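**Outdoor navigation kit under review: progress report to the equipment fund, 6th January**

Prepared by Precious Salazar, Cabanatuan site

## 1. Position at the end of this period

The Lundico kit is a bolt-on navigation package for small ground robots: forward camera, satellite receiver, processing box and route software. The fund is paying for one kit on a trial licence, and the question put to us was whether it can run supervised delivery routes between buildings on a paved campus. Bench checks are complete. Outdoor driving has started and is on schedule. No decision on purchase is asked for in this report.

## 2. Work done

The kit was fitted to our existing platform with the supplier's brackets. One bracket fouled the battery hatch and was replaced with a part cut in our own workshop. The cost was met from the consumables line.

Camera calibration followed the printed procedure and took two attempts. The first failed because the board was too small for the lens in use; the manual gives the wrong board size on one page and the right one in the appendix. Cerkgate, who supply and support the kit, have been told.

Outdoor driving to date comes to 40 logged runs. All were made with an operator holding the stop control. Of these, seven ended in an operator stop. The software's own log records each stop but not the cause, so causes are being entered by hand.

## 3. Findings so far

- **Heading on open paving.** With few close features to work from, the position estimate drifts sideways on long straight legs. The largest drift logged was 811 mm. The limit set in the trial plan is lower than this, and the item stays open.
- **Joint lines and inlays.** The ground classifier sometimes marks dark paving as an edge and slows the platform. The effect is repeatable and can be reduced by a threshold setting — at some cost to its detection of real kerbs.
- **Kerbs.** Detection of raised kerbs running beside the route has been consistent at walking pace. Kerbs met head-on have not been tested.
- **Support.** Cerkgate answer within the agreed time. Their answers on drift have been general, and we have asked for an engineer's visit.

## 4. Forward camera views, plaza route
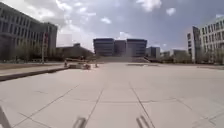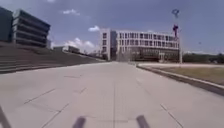
Paving, kerb lines and buildings ahead of the platform.
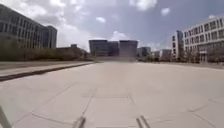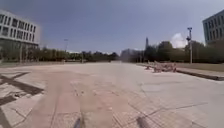

Source: forward camera, Cabanatuan plaza route. All four images: P. Salazar.

## 5. Next period

The drift item will be repeated with the receiver mast raised, then with the software release Cerkgate have promised. Head-on kerb tests will follow at the Vindville yard, where the kerb height can be changed. We also want runs with people crossing the route; the safety paperwork for these is drafted and awaits a signature.

Spending is within the approved sum. The trial licence ends in May, and an extension would need to be requested before then if the new release is late.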